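Inventory of a Departure

The Residence Office of the Fonton Institute required that every tenant leaving the building submit one box for inspection before the keys were returned. The regulation, adopted in January, ran to sixteen paragraphs, and paragraph 7 provided that items of uncertain ownership be packed separately from all others.

Ognjen Petkov had lived in Room 147 long enough to have forgotten which things were his. He set the open carton on the floor and began with what he was sure he could not explain: a black cylinder, a glossy black case with rounded ends, a bright green tube bearing the face of a cartoon animal, and a thick roll of black tape. The carton was far too large for them. He considered a smaller one and decided against it — the form had already been stamped for this size.
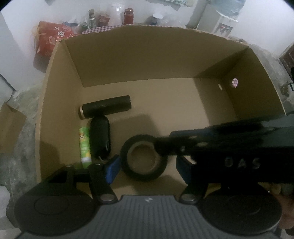

Senad Kolev replied on behalf of the Office that the tape could not be listed as an item of uncertain ownership, as it would be needed to close the box, and that a box could not be closed with something already declared to be inside it. The tenant was invited to amend his declaration.

Petkov amended it. He removed the tape from the list and left it in the carton while he searched the desk for a pen that worked. Under the drawer he found a letter from his sister, posted from Zonow and never opened. He read it standing up.

The Office closed at the usual hour. When Kolev came upstairs with the keys register, the door of Room 147 was open and the tenant was seated beside the carton, writing on the back of the form. The reply to his sister had reached its second page. Kolev entered the delay in the register and went to find another chair.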